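Trestow Home Notes
Frequently Asked Questions: Light Tufted Sofas, Throw Pillows and the Table Next to Them
Last updated October 19, 2022

Jump to: Buying | Cleaning | Pillows | Side tables | About this page

BUYING

Is a cream sofa a bad idea?
Less bad than your relatives say, and worse than the store says. A cream sofa shows newspaper ink, blue jeans, coffee and dog. A charcoal sofa shows lint, dust, toast crumbs and the same dog. You are choosing which dirt you'd like to look at. Mine is cream and I would buy cream again, but I don't have toddlers and I eat dinner at a table most nights.

The salesperson told me the fabric is "stain-proof." Is it?
Ask for a swatch and take it home. Put mustard on it, leave it overnight, wash it off with water. If the store won't hand over a swatch to keep, you have your answer. "Stain-proof," "stain-resistant" and "performance" are used as if they meant the same thing, and I have yet to get two stores to define any of them the same way.

What is the difference between tufted and just quilted?
Proper tufting pulls a button or a stitch down through the padding and ties it off somewhere behind. Quilting runs a line of thread across the top layer. There is also a third kind, where a button is sewn on for looks and holds nothing. Push your thumb next to the button. If the dimple stays put and the button doesn't wander, it's probably tied. If the button slides with the cloth, you're paying for decoration.

Does tufting make a sofa last longer?
That is the claim. The argument goes that tied padding can't shift and bunch, and I can believe it for a backrest, where nobody is grinding around. On a seat I'm less sure. Every button is one more thing that can come off, and people sit on them. I have seen old tufted seats in beautiful shape and newer ones that looked like a mattress on the curb. The foam and the frame matter more than the buttons, and both are hidden where you can't check.

Are buttons on the seat uncomfortable?
For an hour, no. For a nap, it depends how deep they're set. Lie down on it in the store. Yes, with your shoes off, while they watch.

How much should I spend?
I won't give you a number that sounds like wisdom. I paid $600 for mine at a warehouse clearance, and the same model had been marked a good deal higher with a slash through the price. I never saw anyone pay the higher price and I doubt anyone did. Treat the slashed number as wallpaper.

Should I take the extended fabric plan?
Read the exclusions first. The one I was offered left out "accumulated soiling," and I would like to know what a sofa does for ten years if it doesn't accumulate soiling. It also wanted each spill reported within a few days. Some people are organized enough for that. I put the money toward a hand vacuum.

CLEANING

How do I get crumbs out from around the buttons?
A crevice tool with a soft brush on the end, and patience. Work from the top of the backrest down to the seat so you aren't knocking dust onto a part you've finished. A clean, dry paintbrush, the cheap two-inch kind, does better in the deep folds than anything sold for the purpose. Don't use a toothpick. It goes through.

How often?
The care booklets I've read say weekly. I do the seat when I can feel it and the backrest when the afternoon light shows me I should have done it already. The sofa hasn't complained.

What do the letters on the tag mean?
W is water-based cleaner, S is solvent only, WS is either, X is vacuum and nothing else. The tag is usually under a seat cushion or stapled below the frame. On a sofa with a fixed seat you may be lying on the floor with a flashlight. Do that before you spill something.

Does Cinari spray work?
Readers ask this more than anything else, so I bought a bottle with my own money. On a fresh tea spot it did about what dish soap and water did. On an old spot it did a little less than I'd hoped and left a ring that I had to clean separately. It smells nice. If you like the smell, fine. I can't find a reason to prefer it over two drops of dish soap in a cup of cool water and a white cloth.

But the Cinari page has 2,911 five-star reviews.
So I've seen. I read a couple of screens of them. A fair share had been written the week the bottle arrived, by people who hadn't spilled anything yet.

Can I use baking soda?
On a flat cushion with a removable cover, sure. On tufting I'd skip it. It packs down into the dimples and you'll be vacuuming white powder out of there until August. It might help a smell. It does nothing for a stain.

Steam cleaner, yes or no?
Only if the tag allows water, and even then I'm nervous. Heat and damp go into the padding and the padding takes its time drying, particularly under a button where no air moves. If you try it, test behind the armrest, keep the head moving, and leave a fan on it afterward.

A button fell off. Can I glue it?
You can. It will fall off again. You want upholstery thread, a long needle, and access to the back. If the back panel is closed up, an upholsterer will open and close it, and you should get the price for all the loose buttons at once, not for each one.

PILLOWS

How many throw pillows does a sofa need?
None. It's a sofa. That said, one or two make it easier to sit on a deep seat, and a strong color on a pale sofa does wake it up. The catalog arrangement of five or six means you spend your evenings moving pillows to the floor and your mornings moving them back.

What color goes with cream?
Nearly anything, so be wary of advice that makes it sound difficult. Blues and greens in between, teal and so on, have a long run behind them. Rust looks good until the first time somebody mistakes it for a stain. I'd stay away from white, which makes cream look dirty even when it's clean.

Is a nubby or textured cover harder to keep clean?
A bit. Crumbs hold on. On the other hand a slightly rough cover doesn't slide down the seat the way satin does, and it hides wear. Pick one with a zipper. If there's no zipper, the whole pillow has to be washed, and the filling may come out of the dryer in fists.

Are Uleo inserts worth the price?
They're decent inserts. They say you should buy one size up from the cover, which happens to mean buying the more expensive insert, so I tried it both ways. The bigger insert does look fuller. After 17 weeks on my sofa the bigger one and the matching one had gone soft to the same degree, and I could only tell them apart by reading the label. Buy the size of the cover unless you enjoy stuffing corners.

Do I have to karate-chop the top?
No. Put the pillow down on its side, on its corner, whatever way it lands.

SIDE TABLES

How close should a side table be to the arm?
Close enough to reach a cup without leaning. You'll see exact distances quoted on decorating sites and I've never found out where they come from. Sit down, put your arm out, have somebody slide the table until it's right. If it bumps the arm when you get up, back it off a little.

Round or square?
Round, if people walk past it. Your hip will agree. Square gives you a bit more surface for the same width, and if the table is tucked in a corner there's no argument against it.

Is a marble top practical?
Real marble etches if you leave lemon or wine on it, sealed or not. Sealing slows down stains; it doesn't stop acid. A marble-look top in some other material is usually less trouble, and I don't think there's any shame in it. The Tôn table people write to me about is advertised as "marble effect," and then the product page talks about "the cool beauty of stone." Read the materials line, at the bottom, in the small type.

Can I keep fruit on it?
People do, and a wire stand is a better choice than a closed bowl because you can see the one that's going soft. My doubts are about the mix. Apples and peaches in the same basket hurry each other along, so a nice generous pile looks good for a few days and then you're eating three peaches over the sink. Put out what you'll eat. Keep citrus off a real marble top if it's cut or leaking, and stick a cloth under the feet of any wire stand that feels rough on the bottom.

Won't fruit next to a cream sofa end in a stain?
Peach juice will, if you eat it there and aren't careful. Blot, don't rub, cool water first. Whole fruit sitting in a basket hasn't hurt any upholstery of mine so far.

What about fake fruit?
It needs dusting.

ABOUT THIS PAGE

Do the companies you mention pay you?
No, and after the Cinari answer I don't expect an offer. I bought the spray and the inserts at full price. I don't own the Tôn table and have only gone by its product page and what readers send in.

Can I send a question?
Yes, through the contact form. Say what the tag letter is and what you've already put on the stain. I can't tell you much from "it's a kind of brown."

My living room doesn't look like the ones in magazines. What am I doing wrong?
Probably nothing. Those rooms have been emptied of chargers and mail an hour before. A sofa you can lie on, one pillow that suits it, a table in reach with something to eat on it: I'd call that done and spend the rest of the money elsewhere. 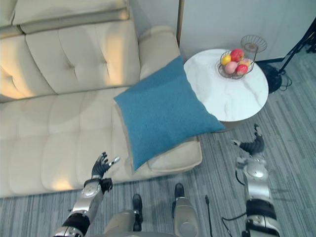
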